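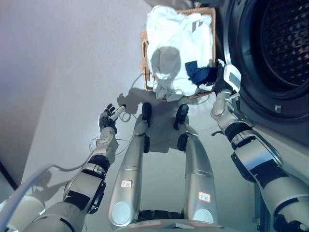

When should dark items be separated from white laundry? At the basket, before anything is carried to the machine.

Speaker notes – Laundry Practice in Shared Residences
Presented by Kinga Somogyi, Resident Services, Nivside
May 11, 2022

Opening. Welcome attendees and thank Kálmán Bíró for arranging the room. State that the session covers sorting and loading only. Drying and ironing are addressed in the December session.

Point 1. The basket. Residents generally sort once, in the bedroom, and assume the work is done. A navy cloth lying over a basket of whites is easy to see when it is on top and easy to miss when it is further down. Staff are asked to go through the full depth of the basket by hand. Wicker baskets should be checked along the inside of the weave, where socks and small cloths catch.

Point 2. Position. The basket is to be set on the floor in front of the washer, within reach of the door. Front-loading machines are low, and staff should bend at the knees. Keep the door swing clear. Cords and hoses should be moved to the wall before loading begins.

Point 3. Loading. Place items in one at a time. Do not tip the basket into the drum. Leave a hand's width at the top – show this with your own hand, as the phrase is often misunderstood.

(Pause here. Ask who has had a load come out gray or blue. Allow two or three replies.)

Point 4. Records. The Gorley residence processed 737 loads during the review period, and 2 were reported as discolored. Both contained a single dark item. Replacement linens came to 300 dollars. Refer questions on the claim form to the Lonen office.

Point 5. Dark items. A separate container is to be kept beside the washer at each residence. Items placed there are washed on the next dark cycle and are not returned to the resident unwashed.

Closing. Remind attendees to sign the sheet at the door. The handout prepared by Obradović is on the side table, and further copies may be requested through Mr. Bíró.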